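Course handout 3: Comparing two hand-held grippers
Pirbridge Automation Lab, second-year practical

Read this before the Wednesday session. It covers the background for the gripper comparison, the order of work, and what goes in the write-up. The arm exercises from handout 2 aren't repeated, but you will need your notes on jaw geometry.

1. What is being compared

The lab has two sets of fingers that fit the same hand-held body. The Busora set is stiff, with flat inner walls. The Grotlow set has the same mounting pattern but a softer pad bonded to the inside face, and it opens slightly less. Both go on with the same screws and can be swapped at the bench. Use the driver from the drawer marked Espiritu, which is also where the spare screws are kept. The one in the general tool box has a worn tip and will damage the heads.

The comparison has three parts: reach, grip and view. Reach means how far into a space the fingers can go before the body gets in the way. Grip means whether a part stays put once it is held. View means what the hand camera can see of the work while the fingers are open, closing and closed. Most write-ups in past years have been strong on grip and thin on view, so allow proper time for it.

2. The view from the hand

A camera mounted on the gripper moves with the gripper. The fingers therefore stay in the same part of the picture whatever the wrist does, and everything else moves behind them. This has a useful side. If the fingers shift in the picture between one session and the next, something has come loose or been put back at a different angle. Before each set of trials, hold the gripper open over a clear patch of table and save one picture. Compare it with the picture from the last set.

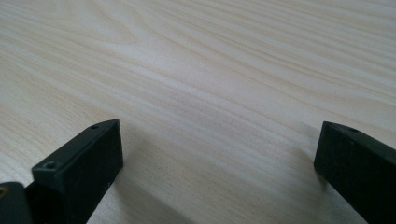
Why take the reference picture with the fingers open?
Open fingers sit against a stop, so the position is the same each time. A half-closed position depends on how hard the operator is squeezing, and two people will give two different pictures.

Look at three things in your reference picture. First, are both fingertips fully visible? If one tip is lost, you can't judge when it touches the part. Second, is the gap between the fingers clear all the way down to the lower edge of the picture? Third, do the fingers stand out from the table? Dark fingers over a pale surface are easy to separate. Dark fingers over a dark surface are not, and a tracking program will have the same trouble you do.

Shadows also matter. With soft room light the fingers put a blurred gray patch on the table, and that patch moves as the hand comes down. A simple brightness threshold may count it as part of the finger. Note in your log which lights were on. If you change the lighting halfway through a set, start the set again.

Wood grain can cause a different problem. Some feature trackers follow the grain well, which helps when you want to know how the hand has moved. Others lose their place when the lines are close together and nearly parallel, since one stretch of the pattern looks much like the next. If your position estimate slides along the grain, write that down as a result.

3. Bench procedure

Work in pairs. One person operates and the other keeps the log. Change places after each set.

Fit the Busora fingers first. Tighten each screw until it stops, then check that the finger doesn't rock. Open and close the gripper 10 times with nothing in it and listen for rubbing.

Save the reference picture as described in section 2.

Run the reach trial. Bring the open fingers toward the target from the side, then from the front, then from above. Stop when any part of the gripper other than the fingertips touches something. Log the direction and the part that touched.

Run the grip trial. Close on the item, lift it clear of the surface, hold, and set it down. Do this 10 times for each item. Log a slip even if you recover from it. A slip is any movement of the item in the jaws that you can see in the recording.

Run the view trial with the same items. Play the recording back and mark the moment when the contact point goes out of sight. If it never does, say so.

Change to the Grotlow fingers and repeat the whole set, including the reference picture.

Don't adjust the camera between the two sets of fingers. If it gets knocked, note the time, reset it, and redo the reference picture before you go on. You do not have to throw away the earlier trials, but mark them so they can be looked at separately.

4. Working with two hands

The second half of the session uses a gripper in each hand. Some of what you learned with one gripper will not carry over. With one gripper you can choose the best direction for the item. With two, each hand limits the other, and the body of one gripper can block the approach of the other well before the fingers meet.

Marker plates need more care here as well. The tracking camera finds a gripper by its plate, and a plate that is turned away or covered by the other hand drops out of the record. Start with both plates tilted up and the jaws facing each other across the target. Then move in slowly, and have your partner watch the tracking display and call out when either plate is lost.
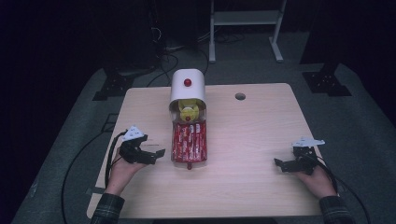

Cables are the other thing to sort out before you start. Let each cable drop over its own side of the table and leave enough slack for the hand to cross the middle. Too little slack pulls on the wrist, and the operator starts to correct for it without noticing. Too much slack and the loop gets under a shoe. Set the slack with the arms stretched out as far as they will go in the trial, and leave it alone after that.

Packed items are harder than single ones. When bars or boxes lie side by side there is no gap for a finger at the sides, and the operator has to take hold from the ends, lift one edge first, or use one gripper to steady the neighbors while the other pulls. Try all three methods with each set of fingers. Glossy wrappers slide against a stiff finger more than most people expect, but squeezing harder dents the contents. Record the method as well as the result – a success with no method written beside it can't be used.

Keep the start positions the same for each trial. Small pieces of tape on the table work well, as long as they are outside the area used for tracking.

5. Sample figures for practice

The following figures come from an earlier practice set and are for checking your spreadsheet only. The recording for one full set was 864 frames long. The contact point was in view for 580 of those frames. The share in view is 580 divided by 864, or 67 percent. If your sheet gives anything else, check that you haven't divided by the number of frames with the gripper closed.

A single percentage hides a lot. A gripper that loses sight of the contact point early, while the hand is still coming in, is harder to use than one that loses it only after the item is held. Give the overall share, then give the share for the approach alone.

6. Write-up

Three pages at most, not counting the log. Include:

Both reference pictures, with a note on any difference between them.
A table of reach results by direction.
Slips for each item and each set of fingers.
The share of frames with the contact point in view, overall and during the approach.
One paragraph on the two-handed trials, naming the method that worked best for packed items.
A recommendation. Pick a set of fingers for a stated job and say what the other set would be better for.

Do not average the two operators together. If one of you had far more slips than the other, that is worth reporting, and it may say more about the handle than about the fingers.

Raw recordings go in the shared folder under your bench number. Keep the original file names so that they still match the log. Return the fingers to their trays in pairs, left with right, and put the screws back in the small bag. Handout 4 covers controller settings and assumes that you have finished the view trial.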